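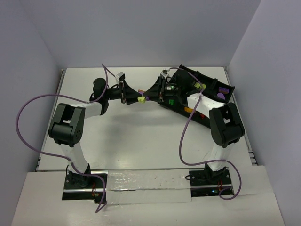
Why not let one arm do the whole job and park the other one? A reader of our blog, who signed off only as Economou, sent me that in December, and I have been chewing on it ever since, so I'd like to begin there and let it carry us through the afternoon.

Tagged: Talks / Motion & Control

Good afternoon, everybody, and thank you for coming back after lunch. (Wait for the door. Water.)

It's a fair question. One arm is simpler. One arm has one planner, one set of joint limits, and no neighbor to bump into. If all your work is picking a block off a flat table, Economou is right and you can go get more coffee with my blessing. But look at the slide behind me for a minute. You've got a long tray with dividers, tilted over the table, and little blocks in it, and two grippers almost touching at the tips. Once a tray like that is off level, where the blocks end up depends on what both arms do in the next second or so, and that is the part of the software I want to talk about.

The project is called Brellero. It's our coordination layer, and it sits on top of Tesum, which is the motion planner we'd been using for years and were all rather fond of. Tesum plans beautifully for one arm. When we first tried two, we did what I suspect many of you have done: we planned the left, froze it, and planned the right around it as if the left were a piece of furniture. It worked in simulation nearly every time. On the table it was slow, and a little sad to watch, with each arm waiting politely for the other to finish.

(Pause here, people usually laugh. If they don't, move on.)

So the first change was a shared clock. Both arms now follow one timeline, and the planner can stretch or squeeze that timeline but can't stretch one arm's half of it. If the right arm has to slow down by 5 percent, the left slows down with it. I know that sounds wasteful, and I argued against it myself for most of a winter, but it took away a whole family of bugs I had gotten used to living with.

The second change was in how we close the loop. The coordination controller runs at 200 hertz, and perception runs a good deal slower than that, as it does for everybody. In between camera updates we have to guess where the tray is. The old code guessed from the left arm alone. The new code asks both arms where they think the tray is, and compares. When the two answers drift apart we ease off on both sides – gently, please, gently – and wait for a fresh look before going on.

Mention the cables! People always ask. The planner has a keep-out region for them and it is a crude one, just fat tubes hung along each arm. A cable that swings out wide over the table, the way the purple one on the left does on the slide, is very hard to model well. We penalize wrist rotations that would wind it up further, and we unwind during the idle moves. I'd love to hear from anyone who has done better.

Now the log viewer. (Switch to laptop. Make the font bigger BEFORE talking.) We replayed 3363 recorded handovers through the new code, and 76 of them tripped the disagreement check. I went through every one of those by hand, with a good deal of tea. Most came down to a stale calibration on one wrist, and the planner was blameless. The rest were small blocks hidden behind an arm link at the wrong moment, where perception lost sight of a piece and reported the old position with full confidence. That confidence number is what we're fixing next.

If there's time, show the Jirnov branch, where we let the planner choose which arm leads. It isn't finished and it crashes if you resize the window, so don't resize the window.

Back to Economou, then. I wrote back that one arm is fine until the tray tips, and I got a very kind reply asking how far it has to tip. I still owe an answer to that one. Questions, and the microphone is on the left aisle.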